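Threads > Costume storage > Post 4

Packing up the school play costumes for Liltum this week. Bulky ones go first, while there's still room.

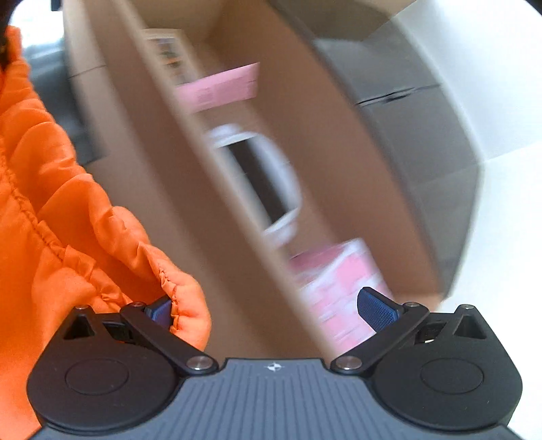 Elastic is what wears out in storage. Don't crush it flat under books or shoes. Shirring like the rows on this orange one should keep its pleats, so I use a cardboard box and stop before it's full.

Next, the pumpkin. Felt creases if you fold across it.
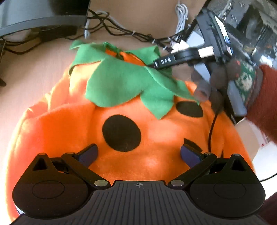 no. 64

Leaf collar stays on top — lobes smoothed out, green tie left loose. I fold the orange cloth from the back so the black eyes stay flat. Label goes on the short side of the box.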